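Wiring up a home office with a network cable

If your video calls keep freezing in the back bedroom, a proper cable is still the kindest thing you can do for yourself. I put off doing mine until last August (I kept buying gadgets instead!) and the whole job took one afternoon and a pot of tea.

Start by measuring the route with a piece of string, following the skirting board and going round the door frame, not over the carpet. Add a good bit extra for corners. My run came to over 10 metres, so I bought a longer ready-made cable from Hernance and tucked the spare behind the bookcase.

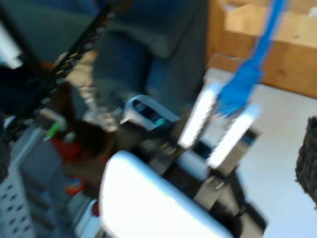
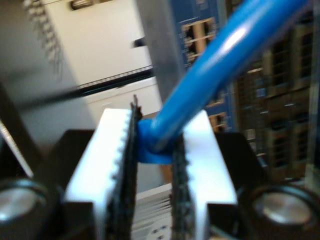
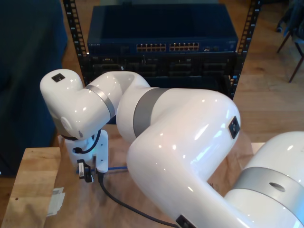
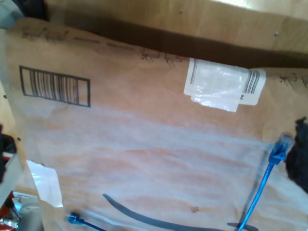
The first two show a blue network cable and its boot; the last is brown cardboard under thin plastic.

Now fix the cable with clips, leaving it a little slack, and take the corners in a gentle curve. Push each plug in until it clicks, then give it the tiniest tug. If the light on the router stays off, try another of its 4 sockets before you blame the cable.

Lastly, switch off the wireless on your computer and run a speed test. Mine showed 924 megabits, and I did a small dance in my slippers. Do label both ends while you remember which is which.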